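Mending a drawstring bag that keeps jamming

My swimming bag is a Stodo, the medium one with the mesh panel down one side, and it has been in use four times a week for a bit over two years. The fabric is fine. The cord is not. Since April it has been sticking halfway through the channel, so that one side of the neck closes and the other stays open wide enough to lose a pair of goggles through. I lost a pair of goggles through it.

I took the cord out to see what was wrong. The channel on this bag is a folded hem with a single row of stitching, and the cord runs through it twice in opposite directions, coming out at a metal eyelet in each bottom corner. Two cords, four passes. The fault was in the cords themselves. They are a braided polyester sleeve over a loose core, and after enough pulling the core had bunched up in one place and made a lump wider than the channel. Once that happens there is no point in working it back. I tried for most of an evening.

The replacement is flat-bottomed work and needs very little: new cord, a bodkin or large safety pin, a lighter, and something to stop the ends. I used a solid braid from Hurska, which has no separate core and so has nothing inside to shift. It is stiffer than the original and the bag closes with a bit more effort. Simin Bakhtiari, who swims in the next lane and mends sails, recommended going down one size in diameter as well, and I did. The thinner cord digs into the shoulders more when the bag is full. With a towel, shoes and a water bottle I notice it on the walk home and not much before.

Measure the old cord before you throw it out, and measure it stretched. Mine came out longer flat on the table than the new piece I had cut to match, which meant cutting again. Melt both ends and roll them between damp fingers or a bit of wet cloth while they are still soft. A mushroomed end will catch on the eyelet and you will be back where you started.
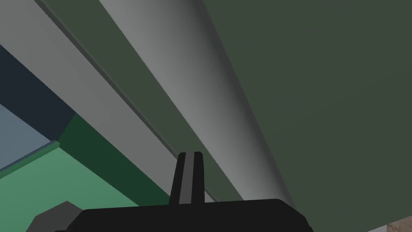

Rod, panel and gripper, rendered.

Threading order matters more than I expected. Start at the left eyelet, go up the side, round the front of the neck, round the back, and come down again on the left. Then do the same from the right with the second cord. If both cords start on the same side the bag will close, but it hangs crooked. Keep the two cords from twisting over each other inside the hem. The easiest way is to pin the first one flat against the top fold before sending the second through below it.

While the bag was apart I looked at the eyelets. The left one had worked loose and was cutting into the fabric round it. I put a square of webbing behind the hole, folded it once, stitched it down on all sides and set a larger eyelet through the lot. The setting tool was a Kerr one borrowed from Lieven Baert, and it wants a hard surface underneath. A chopping board is too soft and leaves the back of the eyelet uneven. The concrete step outside the kitchen worked on the first try.

Knots: the bag came with a plain overhand knot at each corner, and these slip. A figure of eight holds, provided you leave a tail as long as your thumb. I then put a few stitches through each knot with waxed thread, which is probably more than it needs.

The mesh I left alone. There is one small hole near the base where a padlock has rubbed, and for now the padlock goes in a sock.

So far the new cord has had roughly 80 trips to the pool and back. It has gone a little furry where it passes through the right eyelet, the original one, so I will change that eyelet next. There has been no jamming. The chlorine has taken the colour down from navy to something closer to grey, which the old cord also did.

I still have several metres of the Hurska braid left over. Hae-won Yeon has asked for enough to do two shoe bags, and the rest is in the drawer with the spare goggles.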